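Workshop notebook, small parts bench
20 September 2021

Started on the fixings at last. Been putting it off since June. The old Rovenard drawers are past it, two runners gone and the bottom one only opens if you lift and swear at it. Plan is to move everything under M4 into divided boxes with lids that shut, one box per job type, and bin whatever can't be identified in under a minute.

Stock list from Beverley says 1,647 pieces across the small sizes. No idea how she got that, I think it is off the Skistby order sheets less what we booked out. Not going to check it. If a compartment looks low, reorder, end of.

Notes before I forget:

- white board down on the table first. Screws show up on it, they vanish on the wood. Same reason Gwilym wants it left there for good, I don't mind but it does eat most of the table.
- grey see-through organiser goes in the middle, lid right back flat, latches to the front. If the lid is half up it comes down on your knuckels.
- leave all the compartments empty till the layout is agreed. Last time we filled as we went and ended up with washers in 3 different places.
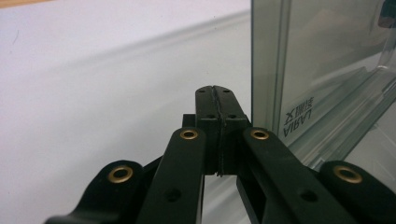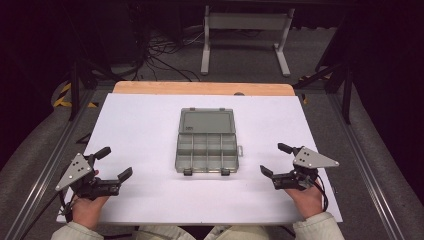 Layout, second go. Washers along the front row, they get used most. Nuts behind, same order of size left to right so you can find the pair without reading anything. Screws behind that, short ones to the left. Odd things (grub screws, the circlips from the Prurnero pump, split pins) in the back corner and nowhere else PLEASE.

Gwilym says threads should go by length not diameter. Disagree. You know what hole you've got, you don't always know how long. Left it as diameter for now, he can argue it with Beverley.

Partitions: gave them a wiggle by hand, fine for screws. Would not trust them with the tiny washers if the box gets carried on its side, they'll creep under. Keep M2 washers in their bags, folded over, bag goes in the compartment. Ugly but works in the Cadwaladr kit.

Labels. Pencil on masking tape until everyone's had a week with it, then print. Don't do the lid label until we know what the box is called. "Misc small" is not a name.

Amount per compartment: 80 max for the washers, fewer for anything long. Overfull ones are what caused the mix up before, you pinch one out and two hop next door. Spares stay in the supplier bags on the shelf.

To do
- order 8 more boxes same as this one, check with Beverley whose budget
- find the good tweezers
- M3 nuts: half of the old drawer is imperial I think, gauge them before tehy go anywhere near the new box
- Rovenard drawers to the skip once empty, Gwilym wants the handles off first
- ask Skistby if they do the washers in smaller bags

Stopping there, need the table back for the pump after lunch. Box stays on the board, don't put your tea in it.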